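Budgeting for a two-arm tabletop work cell

By the Owino equipment notes desk, Voto
Updated in May

A two-arm tabletop work cell is a small robot station in which two arms share one work surface, usually an ordinary table against a wall. Such cells are bought by schools, small laboratories and workshops for sorting, packing and training tasks with light objects. The price of the arms is the best known part of the cost, but a complete budget also includes the table, the cables, spare parts, test objects and the hours of the people who prepare the work. 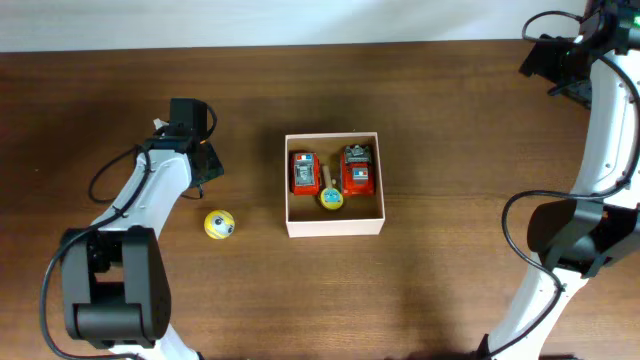
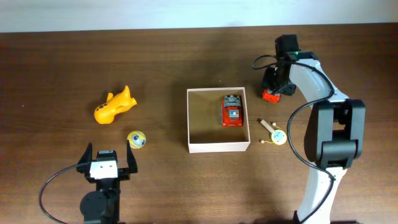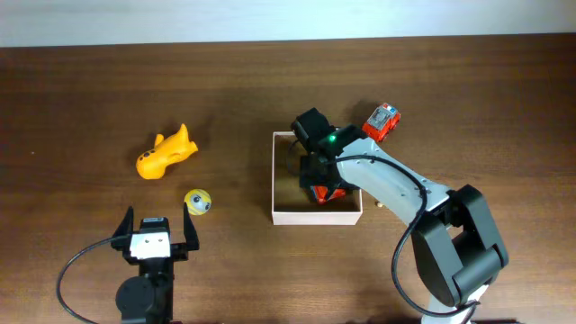 Budgets for this type of equipment are normally divided into a purchase part and a running part. The purchase part contains the two arms, the grippers, the power supplies, the control computer and the mounting to the table. Buyers often compare arms only by their reach and the weight they can lift. For tabletop work it is also important how much room the arm body takes, and a supplier's drawing does not always show this clearly. An arm with large joint housings and a cable hanging in a loop along its side, like the ones at the wooden table, needs free space on the outer side as well as in front. The plan should therefore include the cable path from the beginning. Cable clips and sleeves are cheap, and a replaced cable is not.

Work surface

The table is frequently taken from existing furniture, and in this case its cost is entered as zero. This is acceptable if the table is stiff and does not move when an arm stops quickly. A glossy surface can reflect the room light and disturb the camera, so some buyers reserve a small sum for a matte cover or for different lamps. The Datorville training center replaced its first table after 7 weeks and paid for the mounting work two times.

Test objects and containers

Objects for handling are a small line in the budget, but they should be present. Toys are a common choice. They are light, they have different shapes, and they can be bought again in the same form. A useful set mixes easy and difficult pieces: a boxy toy vehicle has flat sides for the fingers, while a small ball can roll away and a toy with a stick handle must be gripped at the right place. Shallow open boxes of cardboard are used as containers. They become soft with use, and planners at Flavance order 30 at one time to have the same size during the whole project. It is recommended to write down the exact model of every object, because shops change their stock and later results are then hard to compare.

Example of a budget

The Owino workshop published the plan for its second cell, in which the arms were already paid from an earlier budget. The total for the remaining equipment was 3000 dollars. From this amount, 1505 dollars went to the control computer and the camera. The rest was for mounting parts, spare gripper fingers, cables, lamps and objects. No money was planned for transport, and this was corrected in the next version.

Running costs

Gripper fingers wear first, then cables, then the motors of the wrist. Spare fingers should be ordered together with the arms, as delivery of small parts can take longer than delivery of the arm itself. Electricity is a minor cost. Working time is the largest item in most cells, and it is also the item which is most often forgotten: the boxes must be placed again, the objects must be returned to the table, and the arms must be checked before each session.

Leasing

Some suppliers offer a lease for one or two years. For a short project it can be cheaper than purchase, but the contract should be read for the rules about damaged grippers. In Voto, leased arms must be returned with the original cables.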